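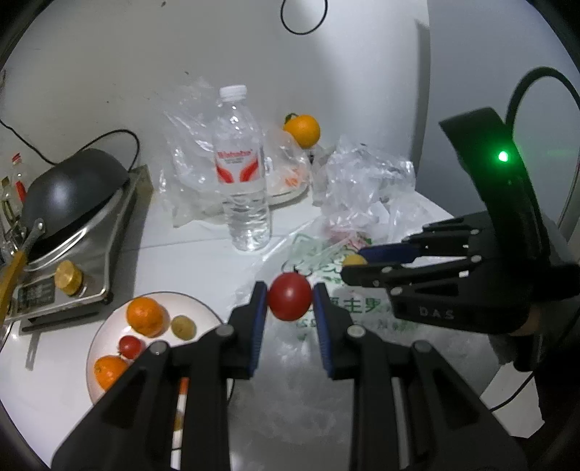 What do we mean by a double standard in popular music?

The term describes a rule that is applied to one group of performers and relaxed for another. A male singer's love life may be treated as good copy, while a woman's is held against her work.

Unit 5 reading: Kylie Nepia, "Who Gets to Be Difficult?", page 13 onward. Note her use of album reviews from 2000 - these are in the Lowther reader. Bring one recent interview to the seminar and mark each question about dress, dating or age.

Course code 3041. Instructor: Ruby-Lee Merrick.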